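흰 테이블 위의 부엌, 넬리 히르보넨을 만나다

넬리 히르보넨의 작업실은 오르트너 골목 안쪽, 계단을 한참 올라가야 나오는 4층에 있다. 숨을 고르며 문을 두드렸더니 그는 벌써 주전자에 물을 올려두고 있었다. "다들 숨이 차서 와요. 그래서 차부터 드려야 해요." 그렇게 말하며 의자를 내주는데, 의자 위에 쌓인 행주 더미를 어디로 옮겨야 할지 둘이서 한참을 웃으며 궁리했다.

그가 동네 소식지 〈두세멜〉에 부엌 정리 이야기를 쓰기 시작한 지도 꽤 됐다. 지금까지 실린 글이 28편인데, 거창한 수납장 이야기는 한 번도 나온 적이 없다. 늘 테이블 하나, 작은 오븐 하나, 채반이나 뚜껑 같은 것들이다. 왜 그렇게 작은 물건에 마음을 쓰느냐고 묻자 그는 찻잔을 두 손으로 감싸고 조금 오래 생각했다.

"어릴 때 우리 집 부엌에는 조리대가 없었어요. 식탁이 조리대였고 숙제하는 책상이었고, 어머니가 바느질하는 자리이기도 했고요. 그러니까 밥을 하려면 먼저 치워야 했던 거죠. 저는 그 치우는 시간이 참 좋았어요. 이상하죠? 요리보다 그게 더 좋았다니까요."

지금 쓰는 흰 테이블도 그런 식으로 고른 것이다. 상판이 희면 얼룩이 금방 보여서 귀찮지 않으냐고 했더니, 바로 그래서 샀다고 한다. 색 있는 물건을 올려놓으면 찾기도 쉽다고 했다. 연한 초록색 타원형 채반을 특히 아낀다는데, 시금치를 씻어 건져두기도 하고 삶은 감자를 식히기도 하고, 손님이 오면 빵 바구니로 둔갑하기도 한단다. "테두리가 매끈하게 올라와 있어서 손에 잡히는 느낌이 좋아요. 사각 채반도 써봤는데 저는 자꾸 이쪽으로 돌아오더라고요."

토스터 오븐 이야기가 나오자 목소리가 한층 밝아졌다. 큰 오븐은 이사하면서 두고 왔고, 한동안은 서운했는데 이제는 작은 것 하나로 겨울을 난다고 했다. 사과를 굽고, 남은 빵을 데우고, 시월이 되면 호박씨를 말린다. "큰 오븐이 있을 때는 뭘 하나 구우려면 마음을 먹어야 했어요. 요즘은 차 마시다가도 그냥 켜요. 대신 위에 뭘 올려두지 않는 버릇은 꼭 들여야 해요. 뜨거워지니까요. 옆자리도 조금 비워두시고요."

작업실을 함께 쓰는 스베레 피엘드도 중간에 들어와 한마디 보탰다. 그는 뚜껑을 늘 잃어버리는 사람이다. "제가 뚜껑을 하나 쓰면 넬리가 어디선가 세 개를 찾아와요. 정작 맞는 건 없고요." 두 사람은 언젠가 날을 잡아 집에 있는 뚜껑을 죄다 꺼내본 적이 있는데, 100개가 넘는 뚜껑 가운데 짝이 있는 것이 생각보다 적어서 그날 저녁은 둘 다 말이 없었다고 한다. 남은 것들은 지도라누 나눔장터에 보낼까 하다가, 짝 없는 뚜껑을 누가 가져가겠느냐며 다시 상자에 담았다.

"정리를 잘하는 비결을 물어보시는 분이 많은데, 저는 잘 못해요. 그냥 자주 해요. 저녁 먹고 나서 테이블에 나와 있는 걸 쓱 보고, 내일 아침에 쓸 것만 남기는 거예요. 파란 뚜껑이든 귤 조각처럼 생긴 조그만 거든, 예뻐서 그냥 두고 싶은 것도 있잖아요. 그런 건 두면 돼요. 저는 그렇게 생각해요." 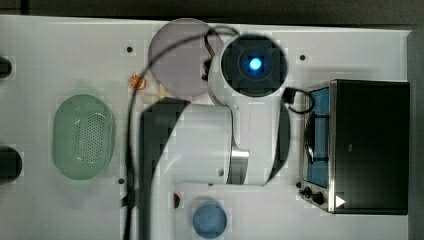 "그리고 한 가지만 더요. 식구가 많은 집은 저녁마다 혼자 치우지 마세요. 우리는 4명이 살 때 돌아가면서 했는데, 막내가 치운 날은 국자가 꼭 이불장에서 나왔어요. 그래도 그날이 제일 재미있었어요." 그는 식은 차를 마저 마시고, 가는 길에 먹으라며 구운 사과를 종이에 싸주었다.

댓글 3

초록대문: 저도 식탁이 조리대인 집에서 자랐어요. 읽다가 엄마한테 전화했습니다.

무말랭이: 토스터 오븐으로 호박씨 말릴 때 온도는 어느 정도로 하시나요? 저는 자꾸 태워요ㅠㅠ

오후네시: 국자가 이불장에서ㅋㅋㅋ 우리 집은 신발장이었어요.

함께 읽으면 좋은 글
- 빅엑스 아파트의 좁은 부엌들
- 채반 하나로 나는 여름
- 스베레 피엘드의 찬장 일기
- 행주를 삶는 저녁

문의: 두세멜 편집실 | © 두세멜. 글의 무단 전재를 금합니다. | 맨 위로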